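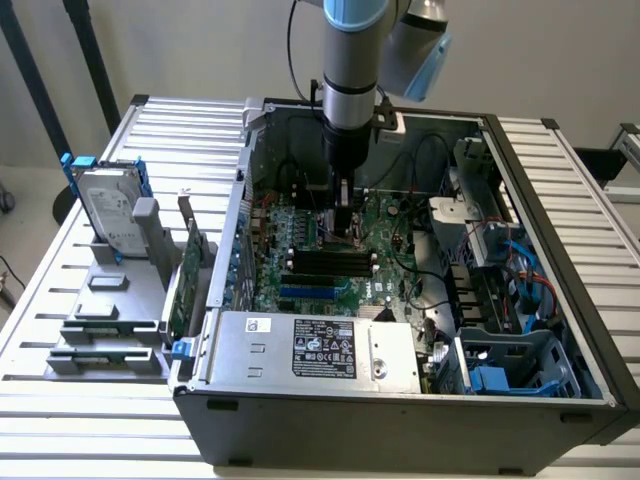 FOR IMMEDIATE RELEASE

Plillell opens a desktop computer bench in Cotumley

COTUMLEY, 2022-05-12 – I've been wanting to write this one for months, so please forgive me if I run on a bit. Plillell, my little repair shop on Pelkonen Street, is opening a bench just for desktop computers. You can bring in the old tower that's been living under your desk (or in your garage, or behind the Christmas tree stand) and we'll open it up, clean it out, tell you what's wrong with it and what it would take to get it going again. If you don't want it back, we'll take it off your hands and use it for parts or fix it up for somebody else.

We've always done phones and laptops. Those pay the rent and I'm grateful for every cracked screen that comes through the door! But my heart has always been with the big boxes. I learned everything I know on an office tower my uncle gave me, and I still think a desktop is the friendliest machine you can put in front of a person who wants to learn. You take off the side, lay the thing down, and it's all right there. The power supply is a big metal box. The drives sit in their cage. The memory stands in a row and comes out when you push the latches. Try that with a tablet.

The idea for a proper bench goes back to January, when an accounting office in Flarville called and asked if I wanted their old computers. I said sure, thinking it would be a trunkful. It was 67 towers. They came on a rented truck and filled the back hall so completely that we had to walk sideways to get to the bathroom. A lot of them were plain business machines, the kind that were bought in bulk, worked hard for years and then got unplugged the day the new ones arrived. So far 51 of them have been opened, checked and written up, and I'm very proud of that number, even if my electric bill is not.

What we check

People ask me what we do to a computer when it comes in, so let me walk you through a normal visit.

First I ask you what it was doing when you last used it. Please don't be shy about this part. "It made a noise and I got scared" is useful to me. So is "my grandson did something." Then the tower gets laid on its side with the cover off and we have a look around. Dust comes first, and there is always dust. If you have a cat, I will know.

After that we go over the memory, the drives, the cables and the fans. Old cables get stiff and somebody in the past has usually tugged on one. We look at the power supply label to see what it's good for, and we look at the little round capacitors on the board, which can swell up on top when they've had enough. If the processor needs to come out, the old paste gets wiped off and fresh paste goes on. It takes a few minutes and makes more difference than you'd think, especially in a machine that's been running hot and loud. 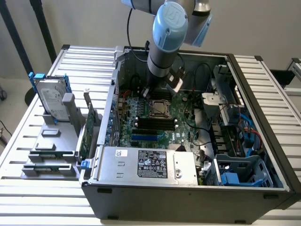 An office tower on its side with the cover off. The processor is in its socket at the center of the board, and the power supply is at the front.

Then you get a sheet of paper with what we found, in everyday words, and a price for each thing we'd suggest doing. You can say yes to all of it, some of it or none of it. I've been on the other side of that counter at a car dealership and I know how it feels to nod along at words you don't understand. If anything on our sheet doesn't make sense, ask me and I'll open the case and point.

A checkup and a cleaning come at one flat fee, posted on the wall next to the register. Parts are extra. Used parts out of our own stock cost less than new ones and we test them before they go in. If we look at your computer and think you'd be wasting your money, we'll tell you so, and we'll still get your pictures and tax files off the drive if the drive is willing.

About your files

This is the question I get most, so it gets its own section. When you give us a computer to keep, you pick what happens to the drive. You can take it home with you, and it goes in a padded bag. You can have it wiped here, and we'll give you a slip saying it's been done. Or you can watch me drill a hole through it, and I have to say that's the popular choice (kids love it, and so do recently divorced people).

When you're only leaving a computer for repair, the drive stays in unless we've agreed on something else, and we don't go poking through folders. I have no interest in your spreadsheets. I barely have an interest in mine.

What we can take, and what we can't

Bring desktop towers of any size or age, keyboards and mice that aren't sticky, power cords, loose memory, loose drives and any box of mystery cables. I mean it about the cables. We're always short on the plain thin ones that run from the drives to the board, and on the brackets, clips and drive carriers that get lost the second somebody opens a case on a carpet. Those small plastic bits drive me up the wall. A blue clip the size of my thumb can hold up a whole computer, and if you don't have one that fits, you're stuck with tape.

We can't take the big old glass monitors, printers, microwaves (yes, somebody tried) or anything that has been in a flood. The county drop-off site has a form for those and I keep copies at the counter.

If your tower is heavy, call ahead and one of us will come out to your car. The parking spots in front are ours on weekdays, and the bakery next door is fine with you using theirs as long as you're quick and you buy a roll.

Evening classes

Along with the bench, we're starting a class called Open the Box. It runs over two evenings, and by the end of it you'll have taken a desktop apart and put it together again with your own hands. The first evening is for getting to know what's inside: what the board does, where the memory goes, how the drives come out, which screws belong to what. The second is for putting it all back and turning it on. There's pizza on the second evening, away from the computers.

We keep it small so there's elbow room. You'll work on one of the Flarville machines, so there's no need to worry about breaking something precious. I'd much rather you bend a pin on one of those than on the one with your wedding photos on it! If you're under 14 please bring a grown-up, and if you're a grown-up who's nervous about it, bring a teenager.

The part of the class that gets people sweating is the processor socket. There's a metal frame that holds the thing down and a lever that needs more of a push than feels polite. I've watched very calm people make very strange faces at that lever. We practice it a few times before the real thing, and we talk about which way around the processor goes, and we keep our fingers off the contacts. 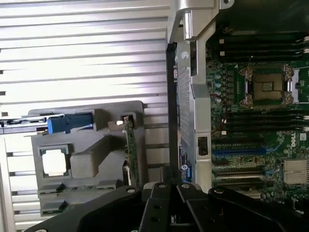

Léonie Ferrand told me after our trial class that she had owned a computer for most of her life and had never once looked inside one. She said she'd expected it to be full of things she wasn't allowed to touch, and that what she found was "mostly drawers and clips, like a kitchen somebody else organized." She has since asked me how hard it would be to add memory to the machine at home, and I told her she already knows how. She wasn't sure she believed me, but she bought the memory.

I also want to say thank you to the folks in Flarville for the truck and for not laughing when I called back to ask for the keyboards too. Thanks to the bakery for the rolls. And thank you to everyone in Cotumley who has dropped off a tower at the side door with a sticky note on it. Some of those notes are very funny and they're pinned up over the parts shelf.

One more thing about the finished computers. Once a tower has been cleaned, fitted with a wiped drive and left running for two days without a hiccup, it goes on the shelf up front with a tag on it. The tag tells you what's inside and what it's good for: email and homework, bookkeeping, a bit of music, that sort of thing. They come with a mouse and a keyboard. Monitors are separate and we don't always have them, so ask. If you're buying for a student and the price is a stretch, talk to me quietly and we'll work something out – I remember what that first computer meant to me.

Visiting the bench

The desktop bench is at the back of the Plillell shop on Pelkonen Street in Cotumley, past the phone counter. Walk-ins are welcome during regular shop hours. To sign up for Open the Box, stop by and put your name on the clipboard by the register, or call the shop and I'll write it down for you. Reporters who'd like to come see the work are welcome too, and are warned that they'll be handed a screwdriver.

###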